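Protokoll Plenum Seebrücken-Gruppe Rilten, November

Beginn war um kurz nach sieben, wir waren zu zwölft, später kamen noch zwei dazu. Protokoll schreibe diesmal ich, Blažena, und ich schreibe so, wie ich rede, das wisst ihr ja. Korrekturen bitte direkt an mich!

1. Bericht von der Flonedine
Mojtaba Ansari war per Telefon zugeschaltet, die Verbindung war erst furchtbar und dann ganz gut. Das Schiff liegt weiter in der Werft, die Welle muss raus, und solange das Ersatzteil nicht da ist, gibt es keinen Termin für die nächste Fahrt. Die Crew ist größtenteils nach Hause gefahren. Mojtaba bleibt mit dem Maschinisten an Bord und streicht die Decksaufbauten (er klang dabei erstaunlich gut gelaunt). Ich habe nach dem Bescheid der Hafenbehörde gefragt – da ist Widerspruch eingelegt, eine Antwort steht noch aus. Er bittet uns, dazu erst einmal nichts auf die Website zu stellen. Das machen wir so, alle einverstanden.

2. Geld
Auf dem Spendenkonto sind 3182 Euro. Davon gehen fast 1000 für die Rettungswesten weg, die wir im Sommer zugesagt hatten. Längere Diskussion, ob wir den Rest gleich überweisen oder für den Infostand zurückhalten. Ich war für sofort überweisen, weil die Werft auch nicht wartet, andere fanden, dass wir ohne neues Banner gar nicht mehr auf den Markt gehen brauchen. Das alte ist wirklich hinüber. Abstimmung: Banner wird bestellt, alles andere geht ans Schiff. Eine Enthaltung.

3. Brief an den Kreistag
Der Entwurf lag vor, zwei Seiten, und mir war er ehrlich gesagt zu brav. Wir haben den Absatz zu den Aufnahmeplätzen umgestellt, er steht jetzt ganz oben: Die 17 zugesagten Plätze in Pletberg sind immer noch nicht belegt, und wir wollen wissen, woran es hängt. Der Satz über die »Solidarität als Grundwert« ist raus. Ich tippe die neue Fassung und schicke sie über den Verteiler, Rückmeldungen bitte bis Ende der Woche, danach geht er raus.

4. Lesung und Film
Die Buchhandlung Didenko gibt uns den hinteren Raum, kostenlos, Stühle sind da. Beamer müssten wir mitbringen. Offen ist noch, wer nach dem Film das Gespräch leitet. Ich kann es nicht schon wieder machen! Vorschlag war, jemanden aus der Beratungsstelle in Pletberg zu fragen, das übernimmt die Filmgruppe. Flyer erst, wenn der Name feststeht.

5. Verschiedenes
Der Schlüssel zum Lagerraum ist wieder aufgetaucht. Wer noch Unterschriftenlisten zu Hause hat, auch halbvolle – bitte mitbringen. Schluss war um halb zehn. 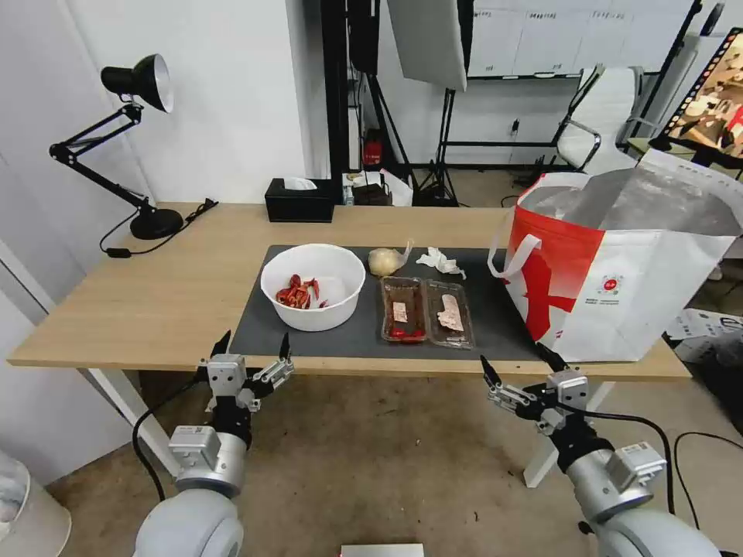 Zum Kochabend für die Flonedine am Samstag noch mein Nachtrag, das ging am Ende im Aufbruch unter. Beginn ist um sechs, gegessen wird gegen acht, die Spendendose steht am Eingang. Wer Fleisch mitbringt, lässt es bitte verpackt und mit Etikett und nimmt für den Weg eine Kühltasche, so eine wie die große rot-weiße mit der silbernen Innenseite. Die getrockneten roten Chilis kommen in eine eigene Schüssel und erst am Tisch dazu, es essen auch Kinder mit. Listen fürs Mitbringen schicke ich mit dem Brief herum, Nudeln haben wir genug.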